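Print this page
E-mail this page

Workshop notebook – natural dye bench
May 19, 2020

Finally got back to the madder. I've been itching to do this since January, when Loan Khương sent me the bag of chopped root from Tonby and told me to stop using the powdered stuff. She was right, and I owe her a skein of whatever comes out best.

Plan for today was one long, slow bath, four yarns, same mordant on everything. Yarns are the Stirnstead two-ply (the creamy one), the Stirnstead singles, a bit of the gray Van der Merwe fleece that Busisiwe spun up, and a mini skein of silk I found at the back of the drawer. Skeins of 100 g apart from the silk, which I forgot to weigh before it went in the water. Oh well.

Mordanted with alum overnight, no cream of tartar this time. Last time I used it the reds went toward salmon, and Sizwe Pillay thinks that was the tartar and I think it was me letting the pot get too hot. One of us will be proved right eventually. Leaving it out for now.

Root was soaked in two changes of cold water first and I kept both lots in jars. The first pour-off is a lovely muddy yellow-brown and I want to try it on cotton. The second is already pinker. Then into the big pot with 2,000 ml of tap water per skein and a spoonful of chalk. Our water here is soft and madder loves hard water, so the chalk matters a lot. You could see the color deepen within a minute of it going in!! I called Bheki over to look and he was kind enough to be impressed.

Temperature is where I always go wrong, so I wrote it down properly:

start – 22 C
after half an hour – 41 C
after an hour – 58 C
held at 60 to 65 C for two hours, lid half on

It crept up to 68 once while I was rinsing jars. Pulled the pot off the heat for a few minutes and I don't think any harm was done, but if the singles look a touch browner than the two-ply that will be why. (They were at the bottom.)
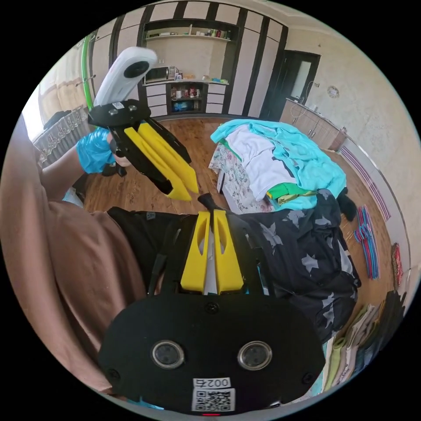
Took a test strand out of each yarn at the one-hour mark and another at two hours and tied them to the card. The jump between the two is bigger than I expected. At an hour the two-ply is a good brick orange, pretty, nothing special. At two hours it is RED. A real red, the sort I've been chasing for ages. The gray fleece has gone a deep rusty plum that I would happily wear every day of my life, and I think overdyeing gray should be its own entry some time. Silk is lagging, more of a coral. Silk usually wants longer and cooler, so I've put it back in by itself to sit until morning.

Half of the two-ply strands went into an iron dip, a tiny pinch in warm water, in and out. Brown-purple in seconds. Too much. Halve the pinch next time, or dip and rinse faster.

Other things:

Brotidine scour. First time using it on the fleece before mordanting. The yarn took the dye very evenly, no pale patches near the ties, but I also tied looser than usual so I can't say which did it. Do one skein with the old soap next time and tie them the same way.

Lilian Ndung'u asked whether the used root is worth keeping. Yes! I've strained it and it's drying on the rack. The second bath should give oranges and the third a sort of peachy pink, and those are the colors she wants for the blanket border anyway. The label on the rack says DO NOT TOSS.

Card numbering – these start at 2,128. I skipped a page by accident earlier and would rather leave a gap than renumber everything. Card has yarn, mordant, hours, max temp, and rinse notes on the back.

The 1,000 ml jug has a crack down from the lip. Still holds, but please don't pour anything hot into it.

To do:
– rinse the silk in the morning, cool water only
– lightfast strips in the south window, half covered with foil
– ask Busisiwe if there is any more of that gray, even a handful
– cotton in the first pour-off, alum and tannin
– more chalk
– write to Loan with a photo of the red next to her old sample. I think mine is a bit bluer than hers and I'd love to know what her water is like

Skeins are hanging over the sink, the two-ply on the left. Hands are orange to the wrist.

Print this page
E-mail this page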